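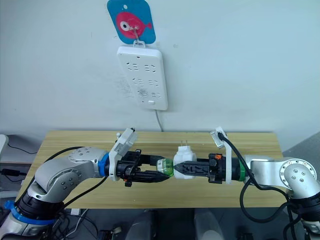 A white plug adapter held over a wooden tabletop.

Passengers flying with Gredow will be able to charge a phone or tablet at every seat by the end of February, and without paying the 4 pounds the airline used to ask for the privilege. Sockets are going into 20 of its aircraft, 2,572 seats in all, with the older planes on the Skerkden route first in the queue.

Nouhaila Shehata, who looks after cabins for the airline, said she had read a great many letters on the subject, some of them very long and most of them very kind. "People have their boarding pass, their book and their hotel booking all on the one phone," she said, "and they'd like it to be alive when they land -- I do sympathise."

Travellers should still pack their own adapter, and spare batteries must stay in hand luggage as before.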